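象棋棋具的结构:棋盘、棋子和托盘
Bastby 少儿知识页 · 棋类 · 适合小学中年级以上阅读

一副中国象棋由两部分组成:棋盘和棋子。棋盘规定位置,棋子占据位置。这份资料说明棋盘上每种线条和记号的用途,棋子上的字怎么认,以及摆棋和收棋的步骤。走棋的战术不在这里讲。

一、棋盘的材料

棋盘可以印在木板上,也可以印在能卷起来的软垫上。木板平整,但是重,占地方。软垫轻,收纳方便,缺点是卷久了会翘边,铺开以后边缘可能呈波浪形。遇到这种情况,用手掌从中间向两边压,再朝相反方向轻轻卷一次,放开,一般就能铺平。不要用熨斗,也不要对折。对折会在垫子上留下折痕,棋子放在折痕上容易歪。

棋盘下面的桌面要平。桌子的颜色没有规定,浅色桌面上,黄色的棋盘边界比较容易看清。

二、线和交叉点

象棋棋盘上有九条竖线和十条横线。竖线和横线相交的地方叫交叉点,一共九十个。棋子放在交叉点上,不放在格子里。这一点和国际象棋不同,国际象棋的棋子放在格子中间。

最外面的两条竖线从一头通到另一头。里面的七条竖线到了中间就断开,两边各一段。断开的空白带就是河界。

格子的大小和棋子的大小要配合。棋子的直径必须小于相邻两个交叉点的距离,否则两枚棋子并排时会互相顶住。初学者可以用下面的方法检查:把两枚棋子放在相邻的两个交叉点上,看中间有没有缝。有缝就能用。

计算棋盘的大小也不难。横着数有八格,竖着数有九格,河界占其中的一格。如果每格的边长是 7 厘米,线条部分就宽 56 厘米、长 63 厘米。四周还要留出白边,所以整张棋盘比这个数字大。

三、河界

棋盘中间的空白带叫“河界”,通常写着“楚河”和“汉界”四个字。这两个词和秦朝灭亡以后楚、汉两方的争战有关。

河界上的字有朝向。坐在一边看是正的,坐在对面看就是倒的。有的棋盘把左右两组字印成不同的朝向,有的四个字朝向一致。字的朝向不影响规则,两边的线条完全对称,坐哪一边都能下。

河界在规则里有两个作用:
相和象不能过河。
兵和卒过河以前只能向前走,过河以后可以向前走,也可以向左或向右走,每次走一步,始终不能后退。 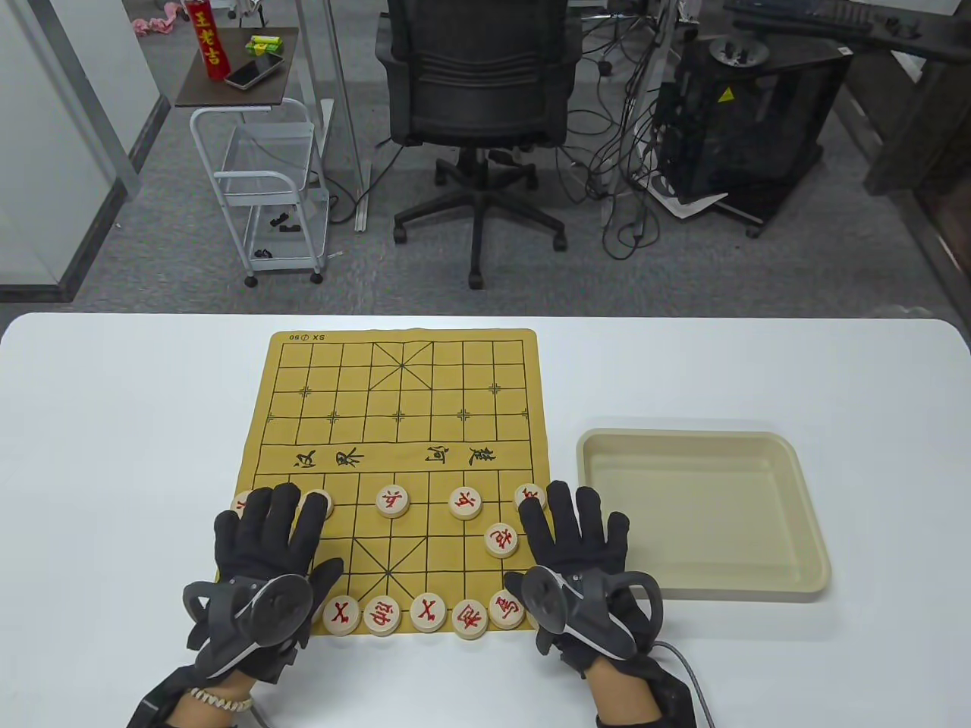

四、九宫

棋盘两端靠中间的地方,各有一个画着斜线的方块,叫“九宫”。每个九宫包含九个交叉点,斜线从角连到角,形状像字母 X。

帅和将只能在九宫里走,每次沿横线或竖线走一步。
仕和士也只能在九宫里走,每次沿斜线走一步。

仕只能停在斜线经过的五个点上,也就是四个角和中心。九宫里其余四个点,仕到不了。

五、十字形记号

有些交叉点的四周印着短短的折角线,看上去像一个小十字。这是定位记号,表示开局时哪里放炮,哪里放兵或卒。棋盘边线上的记号只有半个,因为外侧没有格子。

每一方有两个炮位、五个兵位。两方加起来是十四个记号。其他棋子都摆在底线上,不需要记号。

六、棋子上的字

棋子是扁圆柱形,字刻在或者印在圆面上,常用红色和黑色区分双方,也有用绿色或蓝色代替黑色的。为了分清楚,双方同一类棋子的字常常不一样:

帅(红)和将(黑):每方一枚。
仕(红)和士(黑):每方两枚。
相(红)和象(黑):每方两枚。
車:每方两枚。这是“车”的繁体字,在象棋里读“居”(jū)。
馬:每方两枚,“马”的繁体字。
炮:每方两枚。黑方有时写作“砲”。
兵(红)和卒(黑):每方五枚。

每方十六枚,一副共三十二枚。不同厂家用字不完全统一,有时同一种颜色里也会看到另一种写法。判断一枚棋子属于哪一方,先看颜色,再看字。

棋子是圆的,没有上下之分。字可以朝任何方向,斜着、倒着都不算错。摆正只是为了好认。

七、开局怎么摆

先摆底线。从正中间的交叉点开始,向左右两边同时摆,这样不容易错位。

第一步,把帅放在底线正中。
第二步,帅的两边各放一枚仕。
第三步,仕的外侧各放一枚相。
第四步,相的外侧各放一枚馬。
第五步,馬的外侧各放一枚車。車应当正好在棋盘的角上。如果車放不到角上,说明前面漏了一个点或者多占了一个点。
第六步,把两枚炮放在炮位的记号上。炮位在馬的正前方,和馬隔着一个空的交叉点。
第七步,把五枚兵放在兵位的记号上。兵和兵之间隔一个交叉点。兵所在的横线与河岸之间没有别的横线。

对面一方照同样的顺序摆。摆好以后,两边互为镜像。

八、托盘

棋子暂时不在棋盘上时,需要一个固定的地方放。浅托盘比深盒子方便,里面的棋子一眼能看到字。托盘要有凸起的边,圆棋子立起来会滚,边可以把它挡住。底部要平,棋子才躺得稳。

托盘放在棋盘旁边,不要压住棋盘。压住以后,软棋盘的一侧会拉紧,线条就歪了。习惯用右手的人把托盘放在右边,习惯用左手的人放在左边。选托盘时先量一下:一个长 275 毫米的托盘,平铺一方的棋子通常够用,棋子特别大时要另选。 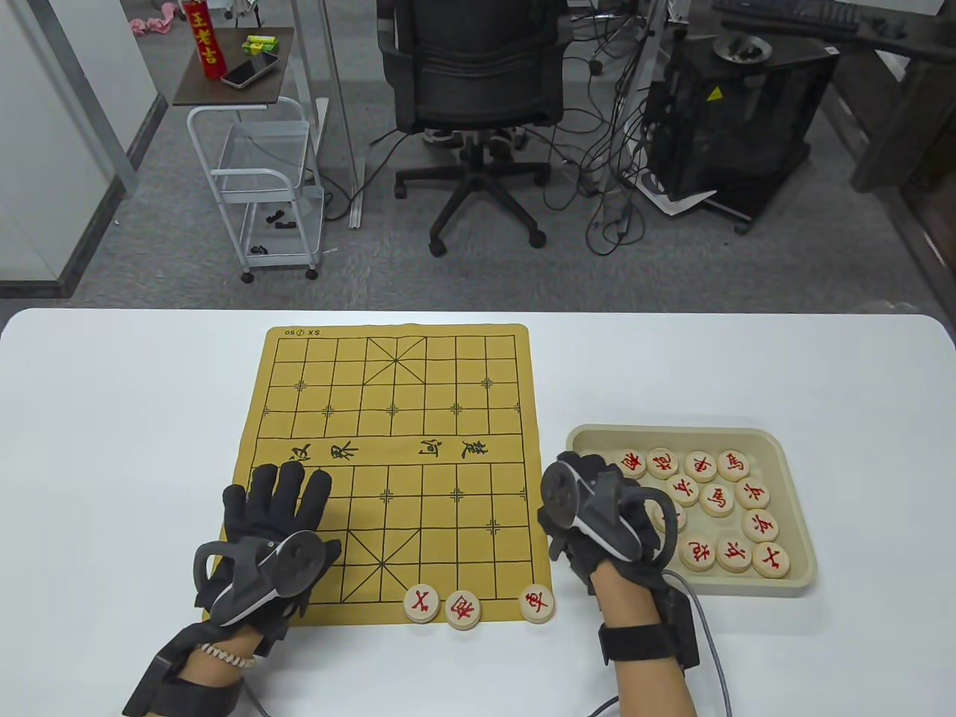

托盘里是红字棋子。棋盘近侧的桌面上另有三枚:仕、相、車。

九、收棋的步骤

1. 先收棋盘外面的棋子。桌面上零散的棋子最容易被碰到地上。
2. 再收棋盘上的棋子。从离自己近的一边开始,逐行向前。
3. 红黑分开放。下一次摆棋时可以省去分拣。
4. 每一方核对一次:将帅一枚,兵卒五枚,其余各两枚。
5. 棋子全部离开以后再卷棋盘,印线的一面朝外,不要卷得太紧。

棋子可以叠起来放,也可以平铺。叠放省地方,但是一摞太高会倒。平铺时字朝上,核对比较快。

十、保养

木头会吸收空气中的水分。空气太潮,木棋子会微微胀大;空气太干,可能开裂。存放的地方湿度不要长期高于 75%。棋子脏了用拧干的软布擦,不要泡在水里。刻字的凹槽里积了灰,可以用干的软毛刷刷出来。

大尺寸的木棋子有一定重量。一副大号木棋子连盒子可以达到几乎 900 克,拿的时候用两只手托住盒底。

十一、词语表

交叉点:横线和竖线相交的位置,棋子放在这里。
底线:离棋手最近的一条横线。
河岸:紧挨着河界的横线,两方各有一条。
九宫:画有斜线的方块区域。
定位记号:标出炮位和兵位的折角线。
镜像:两边形状相同,像照镜子一样相对。

十二、动手练习

在方格纸上画一张缩小的棋盘。先画十条横线,再画九条竖线,画到河界时,里面的七条竖线断开。然后画两个九宫的斜线,最后画十四个定位记号。画完后用纽扣代替棋子,按第七节的顺序摆一遍,检查車是否在四个角上。

同一栏目的其他资料:《围棋棋盘上的星位》《跳棋棋盘为什么有六个角》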